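Wemton 382 Desk Lamp

The Wemton 382 is a clamp-on LED desk lamp with a two-part arm and a wide, flat head. I bought mine in February to replace an old halogen lamp that got too hot to touch. I use it for bookkeeping in the morning and small repair jobs in the evening.

Setup took a few minutes. The clamp has rubber pads on both jaws and a large thumb screw. It held well on my desk, but the pads left faint marks on the varnish, so put a piece of card under them if you care about the surface. The power cord is shorter than I'd like and I had to move a power strip.

Maximum output is listed as 800 lumens. There are five brightness steps and three color settings. The warm one is too yellow for reading print. I leave it on the middle setting, 3000 K is only good for late evenings.
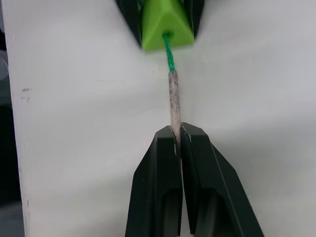 The arm stays where you put it. My last lamp, a Wakness, drooped after a year and needed tightening every week. The joints on the Wemton are stiff, and you need two hands to move the lower one. The head tilts easily and turns most of the way around, but not fully.

Light is even across the desk, with soft edges and very little glare off glossy paper. I couldn't see any flicker. The driver makes a faint hum on the lowest step, which I notice only when the house is quiet.

The touch controls are the weak point. They sit on top of the head, and if you grab the lamp there to move it, you change the brightness or turn it off. A plain knob would have been better. It does remember the last setting after a power cut.

Price was just under $100 with shipping. The Ichikawa lamp I looked at first has a longer cord and costs more, but its base takes up desk space.

Four stars. I would buy it again.

Dariusz Pietrzak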